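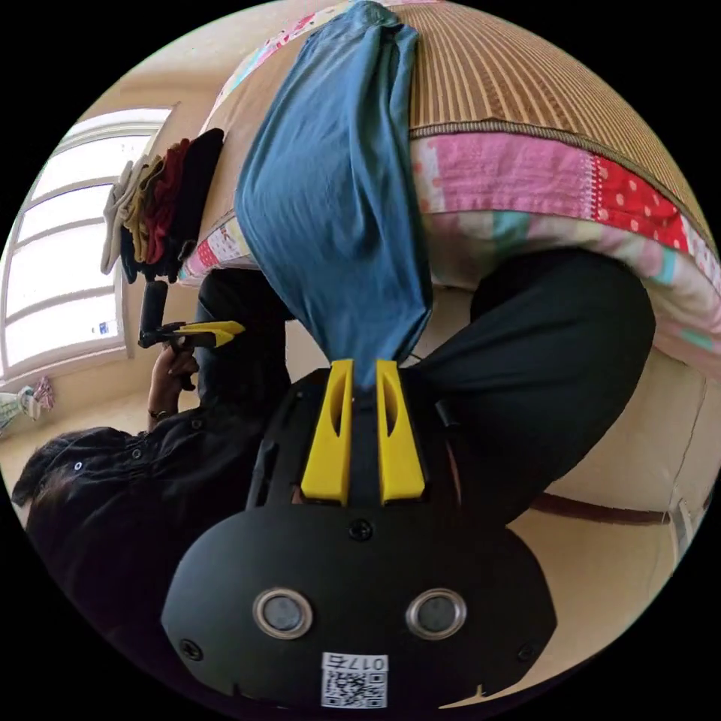

Skurkeck visit notes, 2023-07-04

Lise Boychuk had told us Ploltarard's new hand-held grippers would change our minds about laundry, so Florence Cormier and I drove out to the Skurkeck rooms to see for ourselves. I went in doubtful and came out a bit less so, which isn't saying a great deal.

The pitch is simple. You hold one in each hand, do a chore, and the recordings are meant to teach an arm the same chore later. Nemton sells something similar with grey rubber tips. Ploltarard has gone for stiff yellow wedges with a hollow on the inner side, and a set costs $785 more. I asked what the extra money buys and got a long answer about fingertip geometry.

Clothes on a bed are a fair test, I'll give them that. Knits bunch up, and a striped mat over patchwork is a busy background for any camera.

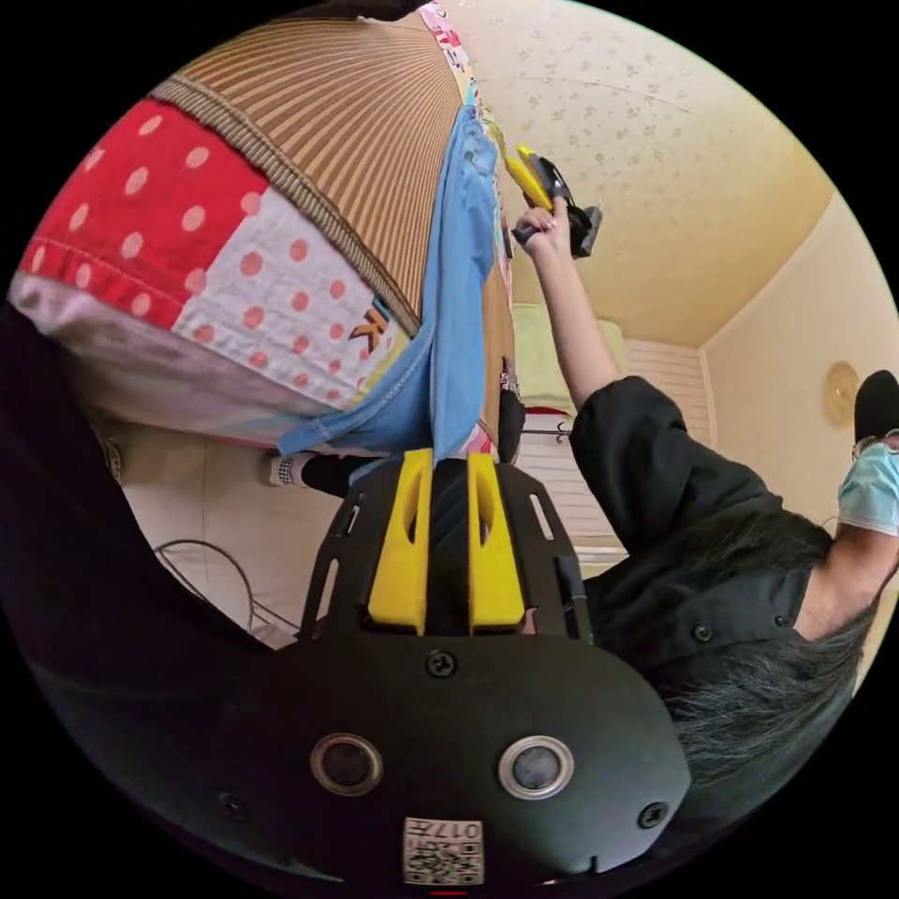

Light blue cloth at the yellow fingertips, second gripper to the right.

I had 14 minutes with the pair. Picking up a hem was easier than I expected. Letting go of it neatly was harder, and my wrists were sore by the end. Florence liked the balance and thought the Gosselin handles we tried last winter were worse. I'd call it a draw.

What I still want is a fold done by an arm that learned from all this, on a shirt it hasn't met. We asked twice. Lise says later in July. Until then I wouldn't order more than two sets, and I'd want the return terms in writing.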